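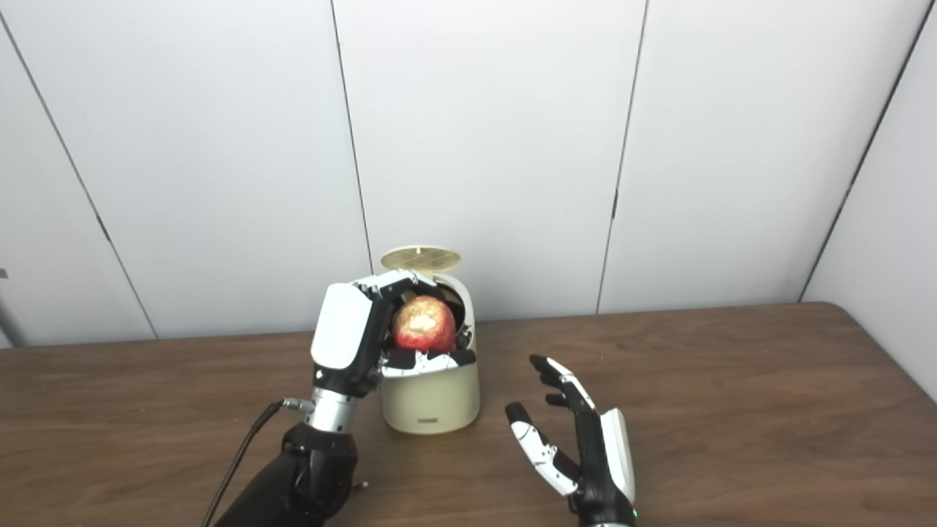 How I Spent a Friday Buying a Used Wagon

Posted in February by the guy with the loud muffler

My old sedan failed inspection with 222 thousand miles on it, and the shop wanted more for the exhaust than I'd paid for my couch, my bed and the sedan's last set of tires put together. So I went car shopping, a hobby I rank slightly below dental work.

First stop was Kukeck Motors, out past the feed store. They had a silver wagon online at a price that made me suspicious and then, over lunch, optimistic. The wagon existed. So did a "preparation package" for $500, which covered floor mats and nitrogen in the tires. I asked if I could have it with regular air. The salesman went to check with his manager and was gone long enough for me to read the entire brochure on rust protection.

They came down to $300 for the package. I still didn't want the package.

I drove across town to Irneck Auto, where the same model in dark green sat between two pickups with a dent in the rear door about the size of a cereal bowl. The man at the desk pointed out the dent before I could, which I found disarming and which was probably the idea. The test drive was fine. The brakes squeaked a little backing out, the heater worked on every setting but two, and the radio was stuck on a station that plays nothing but accordion.

I'd brought a printout from Stundix, the price lookup site, and he had his own printout from Stundix, and they didn't match. We split the difference. He threw in a second key and a new wiper for the back window. The doc fee was $352 and no amount of sighing on my part moved it.

Financing took until 6:30. I signed my name so often it stopped looking like mine.

The dent is staying. Bassi Body Works quoted me a number for it and I laughed, and then saw they weren't laughing. I'm taking the wagon back Tuesday for the brakes. I've also started to recognize some of the accordion songs.

Get new posts by email! Enter your address to subscribe. You can unsubscribe at any time.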